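Staledden Community Meals
Second progress report to the Msimang Fund

Period covered: October to March

1. Short summary

In this period we served hot lunches at Staledden on three days of each week, as it was agreed in the grant plan. The number of registered guests is now 68. Most of them are older people who live alone, but since January we see also more parents with small children. The service was closed for nine days in the winter, when the road from Jillari was flooded and the food delivery could not reach us.

2. Meals and menus

The menu is changed every second week. Soup remains the most popular dish, and we now prepare it in two versions, one of them without meat and without milk. In the first report we wrote that many guests did not finish the main course. We asked them why, and the most frequent answer was that the portion was too big. We now offer a small and a normal plate, and the food waste has become clearly less. We weigh the waste bucket at the end of each lunch and the weekly sheets are attached to the financial annex.

Bread is still a difficulty. Our earlier supplier stopped deliveries in November, and the bread which we buy in the shop is more expensive. We have asked Navari Bakery for a price and we expect their reply before the end of April.

3. Kitchen

The kitchen is used for the cooking and also for the small breakfast, which is served from nine o'clock to guests who come early.

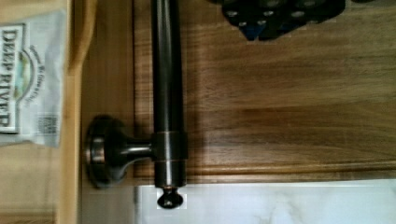
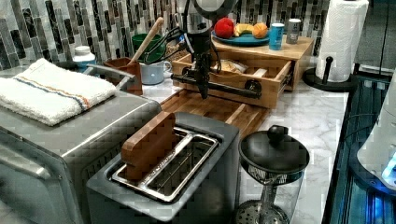 The fire safety visit took place in February. We received two remarks: the extinguisher by the back door must be hung higher, and the list of allergens must be placed where guests can read it. Both points were corrected in the same week. The cold store keeps the right temperature, but its door seal is old and we would like to replace it from the repairs line of the budget.

4. Transport of guests

The shared minibus started in December and makes three stops before it arrives to Staledden. It is nearly full when the weather is bad. Some guests from the Jillari side told us that the waiting place has no bench and no roof, and that they find it hard to stand there. We have written to the council about this matter, but we have not yet had an answer.

5. Spending

The spending is close to the plan. Food costs are higher than we expected, mainly for bread and cooking oil, while the costs for heating were lower. We kindly ask the Fund for permission to move the unused heating money to the food line.

6. Next period

From April we plan to begin a monthly cooking morning, where guests can prepare the lunch together with our cook. We will also repeat the guest survey in larger print, as several persons could not read the first one well. The results will be included in the third report.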